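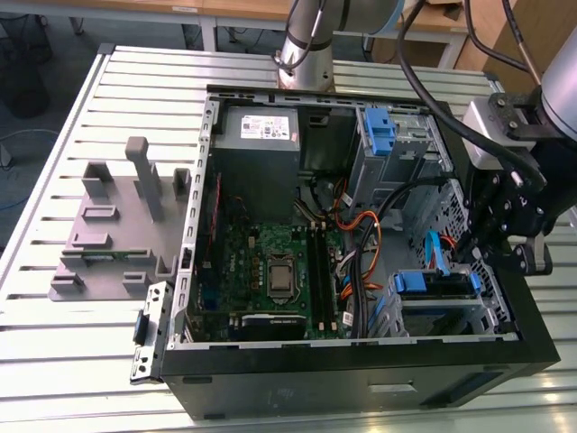
The Cutcombe Learning Centre purchased 30 refurbished Arnetti desktop towers for its introductory hardware maintenance course, and this review sets out how they have performed as teaching equipment. The units were assessed against three questions: whether a beginner can open and close one safely, whether the principal components can be identified without a diagram, and whether parts can be removed and refitted repeatedly without damage. On the second question the tower scores well. With the side panel off and the case lying flat, the grey power supply, the green motherboard and the drive cage each occupy their own part of the interior, and the blue plastic on the drive hardware marks out the pieces that a student is expected to handle.

**Access**

The side panel comes away without tools and is simple to refit, although new students tend to force the rear edge. Instructors should demonstrate this step twice. The sheet metal rim is adequately finished, and no cuts were recorded during the trial term. The case is heavy for its size and should be laid on its side before any work begins.

**Drives and cabling**

The drive bays are the strongest feature of the design. Release latches move freely and return to position, and drives slide out evenly. Yamila Figueroa, who taught the evening group, reported that most students could exchange a drive unaided by the second session. Cabling is less satisfactory. The power leads are stiff, and returning them to a tidy arrangement takes longer than the exchange itself. Two data cables required replacement before November.

**Memory and processor**

Memory modules seat firmly with an audible click. The latches on older units have become brittle, and one broke under normal use. The Centre does not recommend that beginners remove the processor; the exercise was withdrawn after the first fortnight and a loose board substituted.

**Cost and supply**

The units were supplied by Van Hecke at a total cost of $2,000, including delivery but excluding monitors. A comparable set of Nukeo training chassis was quoted at a considerably higher price, and its enlarged, simplified layout was judged unrepresentative of office equipment. Spare latches are sold only in mixed packs, an inconvenience for small programs.

**Assessment**

Recommended for introductory courses in which storage and memory replacement form the bulk of the practical work. Not recommended for units on processor installation. Purchasers should budget for spare cables and inspect memory latches on arrival.

Reviewed by Ward Schouten, Technical Programs
10 June 2026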